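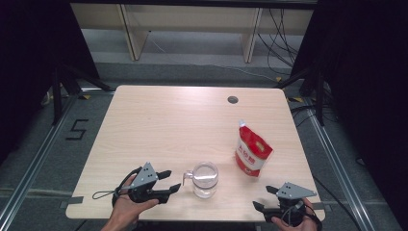 Table 2: filled glass pitcher and spouted pouch.

Zivaden Shared Kitchen
Table and container check, Saturday, 7:30 a.m.
Checked by: Loukia Kokkinos
Comments reviewed by: Fidel Ocampo

1. Tabletop level and stable
OK. Pressed at all four corners, no rocking. Feet pads replaced in December and still seated.

2. Surface finish
OK. No raised grain or lifting found by hand. Wipe standing water the same day; the finish is wood and will mark.

3. Corners and edges
OK. Corners are rounded and free of splinters. Underside of the near edge also checked.

4. Glass pitcher, rim and body
OK. Rim run with a dry cloth, no snag. No cracks seen against the light. Discard on any chip, however small. Do not grind or tape.

5. Glass pitcher, handle
OK. No movement or hairline at either joint. Lift by the handle with the free hand under the base when full.

6. Fill level
Comment. Pitcher is filled most of the way up. Acceptable for standing, too full for carrying between tables. Pour off before moving. Cold or room-temperature water only; this glass is not rated for hot.

7. Pitcher position
Comment. Standing toward the front of the table. Move back a hand's width when not being poured from. Same comment as last check.

8. Spouted pouch, cap and seams
OK. White screw cap hand tight. Bottom seam dry after standing on a paper towel for ten minutes. Creasing in the film is not a defect unless it has whitened or split.

9. Spouted pouch, weight
Recorded 1,462 g with cap on. Shelf limit for soft packs is 1,550 g. OK.

10. Spouted pouch, labeling
Action. Label is in Chinese. Attach an English tag with contents and date opened. M. Paredes to do before next use. Keep the original label uncovered.

11. Pouch stability
Comment. Leans slightly when free-standing. Store in the rack with the spout up. Do not lean it on glass.

12. Floor below table
OK. Dry, no loose mats.

Result: pass with one action (item 10).
Open from last check: item 7.
Copy to Celeste Orellana for the binder.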